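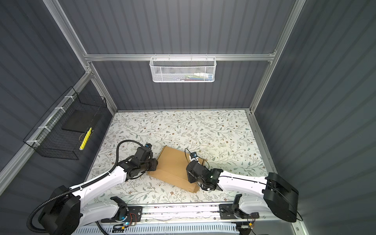 Thu 4 August

Our robotics club meets in the back half of the Rerkow building, and this summer the project is boxes. We started in June with seven members and one goal, which was to get two arms to fold a shipping box by teleoperation and then train a policy on the recordings.

The target is 400 good demonstrations before school starts. We have 140. A good one means no dropped cardboard, no long pauses, and no hand reaching in to help. I drove the arms for most of today's session and took notes between runs.
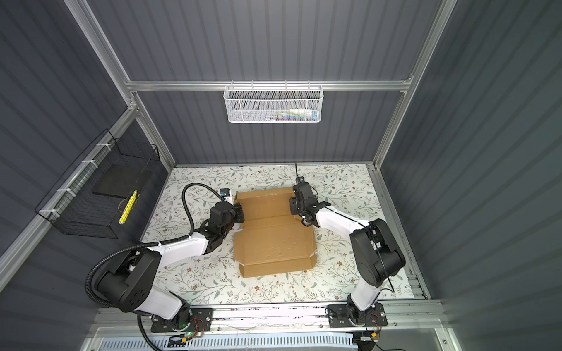 ## Flat blanks

The blanks come from Ichikawa, a packaging shop across town that sells us their seconds. They are cheap and they fold well enough, but the scored lines vary. On some sheets the crease gives right away. On others the panel bows in the middle and springs back when you let go.

I do better if one arm holds a corner and the other does the bending. When both move at once I lose track of which side is slipping.
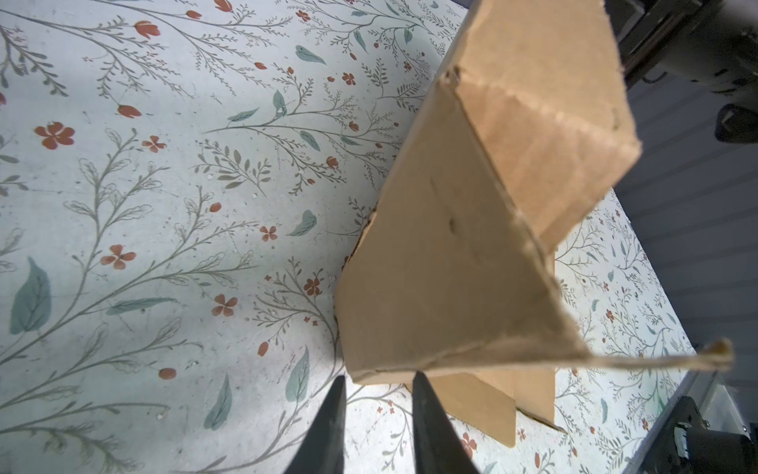 Wear is our main problem right now. We reuse each blank until it stops holding a fold, and I think we push that too far. The edges get ragged and little fibers stick out along the folds, and then a narrow flap ends up pointing off to the side where the fingers have trouble getting it. I wrote "retire sooner" on the board. The team from Drarkmont uses a fresh blank every time, but they have a bigger budget.

## Trays

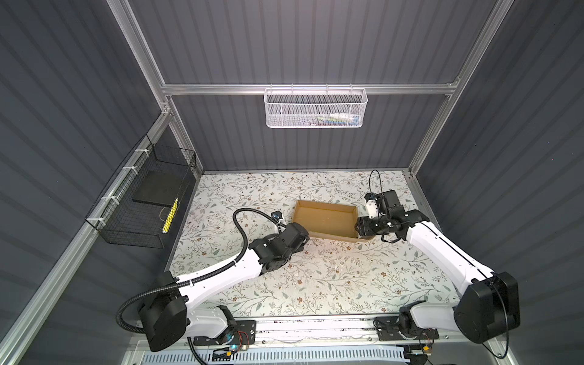
We added a second task last week for the Brirkov student challenge, which scores each team on two kinds of container. Ours are the closed box and an open tray. The tray has low walls, so there isn't much height to grab, and I come in at the ends with the grippers and keep the wrists low. It still slides on me if I press from one side only.

Next session I want to try slower closing speeds and sort the worn blanks into their own pile. Somebody also needs to relabel the June recordings, because the file names don't say which task they are.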